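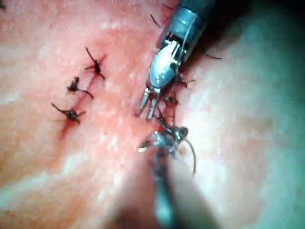

Support ticket 187: Cycle stops at clamp, station 4
Product: Skorklow hydraulic swaging fixture
Site: Quezada, main workshop
Raised by: Anayeli Ponce
Assigned to: Jonatan Hägglund, Fusetport service desk
Status: Closed

Reported fault
Operator loads the tube and presses both start buttons. Clamp cylinder advances and holds. Swage cylinder does not move. After 20 seconds the controller shows "Clamp not made" and the clamp retracts. Happens on one cycle in every few, more often early in the shift. Stations 1 to 3 run normally.

Log

07:50 A. Ponce
Fault first seen in October after the tooling changeover to the smaller tube. Operators have been resetting and running again. Tube seats fully against the end stop each time.

08:35 J. Hägglund
Please confirm clamp pressure at the gauge with the clamp held, and whether the lamp on the clamp proximity switch lights. Do not adjust the switch yet.

09:10 A. Ponce
Gauge reads 128 bar, same as station 3. Lamp is off on a failed cycle. On a good cycle it flickers and then stays on.

09:25 J. Hägglund
Pressure is correct. The controller is not getting the clamp signal, so it will not release the swage valve. Isolate and lock off the fixture, release stored pressure, then check the switch bracket and the gap to the target.

10:40 Macario Medrano (Quezada maintenance)
Locked off. Bracket tight. Gap 4 mm. Cable and plug sound, continuity good on all cores. Target screw on the clamp arm had backed out of its thread and the locknut was loose.

10:55 J. Hägglund
Gap is too wide for that switch. Set to 2 mm and tighten the locknut with thread-locking compound. Check that the target does not touch the switch face at full stroke before putting the fixture back in automatic.

13:15 M. Medrano
Gap set, locknut done. Moved the clamp by hand control through full stroke, no contact. Lamp steady when clamped. 20 cycles in automatic, no fault.

16:30 A. Ponce
Ran to end of shift without a stop. Happy to close.

Cause
Loose locknut on clamp target screw.

Further action
Locknut check added to the changeover sheet for all stations.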